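Workshop > Galleries > Simulation Bench

Gripper trials on the simulated bench
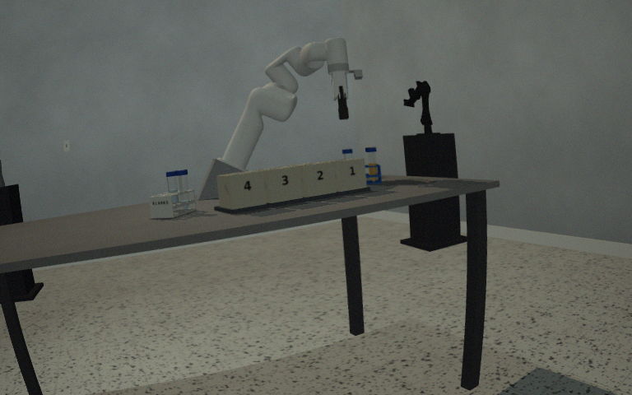 Short black fingers, closed up and hanging over boxes 4, 3, 2 and 1, before we argued over anything longer.

Welcome to the gallery for our gripper comparison, which Marama Whitelaw and I have been promising people for so long that I think a few of you had given up on us! It's a small gallery, but there is a good deal to say about it, so get yourself a coffee and bear with me.

Everything on this page was done in simulation. We build the bench in software first, try out the fingers there, and only then start bothering the people at Stumton for time on their real arm. The numbered boxes are the part everyone asks about. They let us call out a target by number, and they let the two of us talk over the phone about the same box without any "no, the other one" (we have had plenty of that). The little white rack marked BLANKS stays on the bench too, with its blue-capped tubes, and so does the taller tube of yellow liquid in its blue-and-yellow holder at the other end of the row. I'm fond of that one, I'll admit.

We compared 2 finger sets, the short Holst pair and the longer Plilard pair, and gave each one the same 783 simulated picks. The arm was lifted back to a hover over the boxes between picks, so neither set got a head start. Marama wrote the controller settings and I kept the notes, and we left the speed at 60 percent the whole way through, even when it got dull.

The short fingers won me over on the boxes, where they wandered less at the tips. The long ones were kinder around tubes, with more room between the housing and the caps, and Marama still prefers them. The Plilard set did drop 34 more boxes than the Holst set did, though she blames my friction values for a fair share of those and she may well be right. We'll run it again with her numbers and put the new results up on this page.

Thank you to everyone who wrote in with suggestions after the Leltent open evening. I read every one of them.

Isla Pryor, 14 June 2020

Filed under: Grippers & End Effectors, Simulation

Recent galleries
Wrist cameras compared, close up
Leltent open evening
Two controllers, one arm
Soft fingertips: first tries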